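Books on a Shelf, 600 Times Over
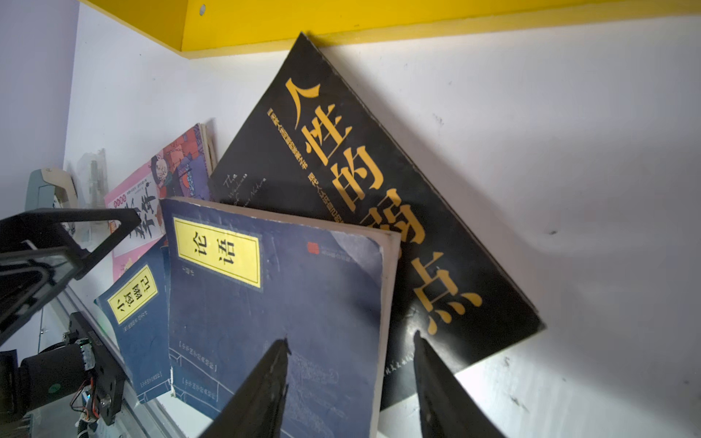 Kamarul Yusof would have started with boxes. Boxes have flat sides and stay where they are put, he argued when the bookshelf work was first proposed at Landach, and a learning system ought to get the easy cases before the hard ones. Teun Dekker heard him out and went with books anyway.

"He had a point, and he still has it," Dekker says. "But we had boxes already. Everyone has boxes. What we didn't have was a pile of thin things leaning on each other."

Dekker runs data collection for Todo, the shelf-handling project at Landach. The work is slow and most of it is done by hand. A person guides the arm through a task, a small camera at the wrist records what the gripper is facing, and the motor positions are saved alongside the video. One pass from start to finish is an episode. The target for the book task was 600 episodes. When we spoke, the team had 201 that Dekker was willing to keep.

The gap between those two numbers took up a good part of our conversation. Dekker throws out more than I expected. An episode goes if the operator bumps the shelf, if the arm stops for too long, or if the recording has a hole in it.

"A pause is the worst one," he says. "The operator is thinking, so the arm stands still. The system doesn't know you were thinking. It learns that at this spot you stand still. Then you run it and it stands there and you wait, and it never comes out of it."

Failed grasps are a different matter. Early on the team deleted them. Since June they have kept any episode where the operator misses, backs off and gets the book on a second try. Dekker marks these in a separate column so they can be left out of training if they cause trouble.

Yusof, who joined us for the second half of the interview, handles the training side. He was the one who asked for the misses. "If you only show it clean picks, it has never seen a bad position," he says. "The first time it gets into one, it has nothing to go on. I wanted the part where the operator fixes it."

I asked why the books are paperbacks. Dekker said a stiff cover is too kind to the gripper. A soft one bends when the fingers close, and a worn one bends differently in different places. He prefers used copies for that reason. The black one with 人性的弱点 across its cover is large for the shelf and likes to lean. The navy one labeled 论语 has been creased enough that he considers it one of the better objects they have.

"You can't buy that new," he says. "You have to let people read it first."

The titles play no part in the task. The operator is told which book to go for by its position, and the order is changed between sessions. For a while it wasn't changed often enough. Yusof found that the trained system was heading for the same part of the shelf whatever was standing there, and they had to set aside a full week of recordings.

"That was my week," Dekker says. "I was not happy. He was right, so what can you do."

Eight people now take turns as operator. Both men think this matters more than the total. One person working alone develops habits, such as always coming in from the left or always closing the fingers at the same height, and the system picks them up. With several operators there is more spread. There is also more to argue over. Dekker wrote a two-page guide on how to approach a leaning book, then cut it to half a page after Yusof complained that everyone had begun to move alike.

The guide's longest remaining section covers what to do when one book stands in front of another. The operator may push the front book aside with a closed gripper, but may not lift it out first unless the session calls for that. Pushing is recorded as part of the episode.

Some of the money comes from Van den Broek, which wants to see the method tried on its own shelving next. Dekker has asked for samples of what is kept there. He expects folders and flat packets, and says the books should be decent preparation.

Whether 600 will be enough, neither would say. Yusof trains a new version each time another batch is cleared and tries it on a shelf arrangement the operators haven't used. The last version reached the right book more often than the one before it, but it still had trouble letting go of a book at the end, and would carry it back a little way before the fingers opened.

Dekker wants more episodes of the release. Yusof wants the existing ones trimmed so they end sooner. They plan to try the trimming first, because it can be done in an afternoon.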